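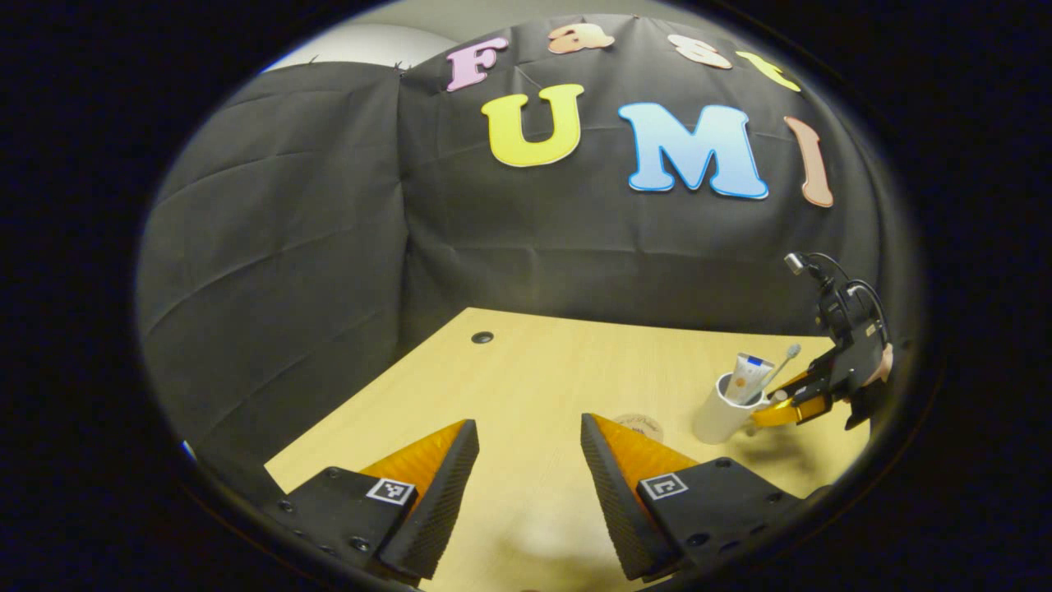 El vaso del cepillo de dientes

Llevaba meses limpiando el mismo cerco gris del fondo del vaso y nunca me había parado a pensar de dónde salía. La composición no tiene misterio: agua que escurre por el mango, resto de dentífrico, cal y lo que crezca encima. El agua de aquí es dura. En un vaso cilíndrico de fondo plano, sin drenaje, todo eso se queda abajo y el cepillo apoya el extremo del mango justo en el charco.

En junio me puse a ordenar el asunto. Apunto lo que he cambiado y lo que he dejado igual.

El vaso. Sigo con uno blanco, cilíndrico. Probé antes el Lukunetti, que trae rejilla interior y cuesta 33 euros, y lo devolví. La rejilla levanta el mango 7 milímetros, suficiente para que no toque el agua, pero debajo se acumula lo mismo y además hay que desmontarla para limpiar. Un vaso liso se friega en diez segundos con una escobilla de biberón. El blanco tiene la ventaja de que la suciedad se ve.

El contenido. Un cepillo y un tubo. Antes metía también el hilo, el cepillo interdental y unas tijeras, y cada vez que sacaba una cosa salían dos. El cepillo va con el cabezal hacia arriba e inclinado contra el borde. El tubo comparte vaso por falta de sitio. No es lo ideal: si el tapón queda mal cerrado gotea por dentro, y el dentífrico seco en la pared cuesta más de quitar que la cal. Lo limpio con un papel antes de guardarlo.

La estabilidad. Un cepillo inclinado desplaza el centro de gravedad hacia un lado. Con el tubo lleno, el conjunto aguanta bien un golpe de codo; con el tubo casi vacío, bastante peor. Lo compenso poniendo el tubo en el lado contrario al del mango. Un vaso más pesado resolvería lo mismo, pero los de cerámica gruesa que he visto, el Grelel entre ellos, tienen el interior demasiado estrecho para que entre la mano con el estropajo.

El posavasos. Uso uno redondo, beige, con una letra cursiva que ya apenas se lee. Sobre una mesa clara el cerco de agua tarda en verse y, cuando se ve, ya ha dejado marca. El posavasos absorbe poco, así que lo pongo a secar de canto cuando friego el vaso. Hildegard Ostermann, que me lo regaló, sostiene que los de corcho funcionan mejor. Puede ser. El corcho que tuve acabó con moho por la cara inferior en menos de un invierno.

La rutina. Aclarar el cepillo, sacudirlo tres veces sobre el lavabo, secar el mango con la toalla y al vaso. Secar el mango es el único paso que ha cambiado algo de forma apreciable. Desde que lo hago, friego el vaso una vez por semana y el cerco no llega a formarse. Para la cal antigua: vinagre de limpieza, media hora, escobilla y aclarado abundante. No lo mezclo con lejía, por motivos obvios.

Queda pendiente el recambio del cepillo. Lo cambio cada tres meses o antes si las cerdas se abren. Tengo anotado mirar el soporte de pared de Ovgate, que sujeta el cepillo por el cuello y deja el mango al aire, aunque va con adhesivo y no me fío de cómo agarra sobre azulejo con relieve. Si lo monto, el tubo se queda solo en el vaso.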